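Dela Laryea
1/6 Arrumar uma mesa continua a ser um bom teste para um braço robótico. Qualquer criança o faz. Uma máquina ainda tem de decidir onde agarrar, com que força e em que ordem.

2/6 Na Clustiria, registámos 674 tentativas de recolha em objetos soltos. Sem gabarito nem posições fixas. O braço vê pela câmara do punho e pouco mais.

3/6 Dois casos da mesma sessão. Peluche: cede à pressão e tapa o que tem por baixo. Cartão sobre mármore: rígido, assente na pedra, quase sem altura para os dedos.

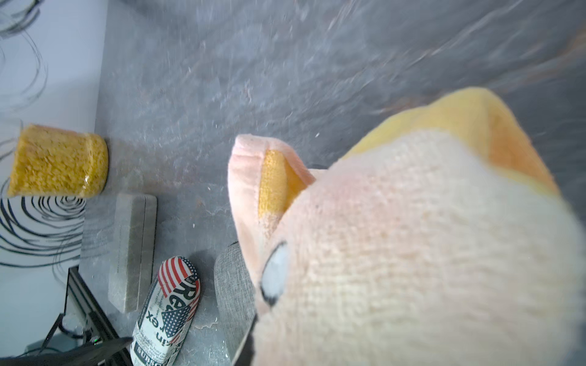
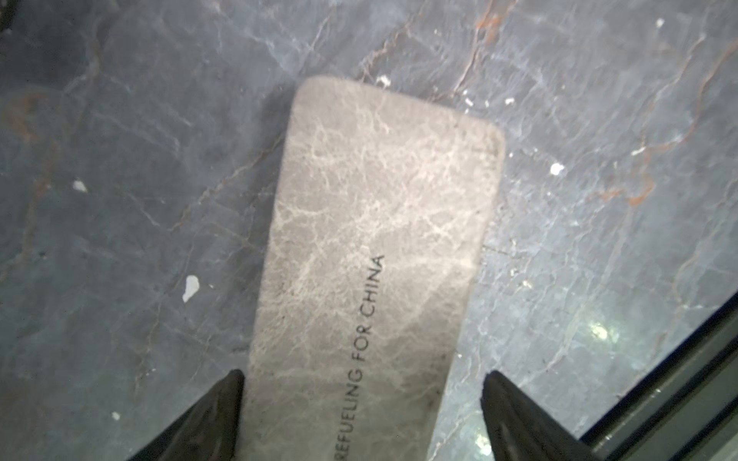

4/6 Onde falha
O peluche perdoa erros de posição. O cartão não: dois milímetros acima e a garra fecha no ar, dois abaixo e raspa na pedra. O padrão marmoreado também não ajuda a segmentação.

5/6 Na oficina é mais simples. Na linha da Quartey as peças chegam sempre iguais e o tabuleiro não muda. Em casa, nada disto está garantido.

6/6 Para já: separar objetos volumosos, sim, com supervisão. Objetos finos, só com ventosa ou empurrando até à borda da mesa. Em dezembro repetimos com dedos mais estreitos e publico a tabela.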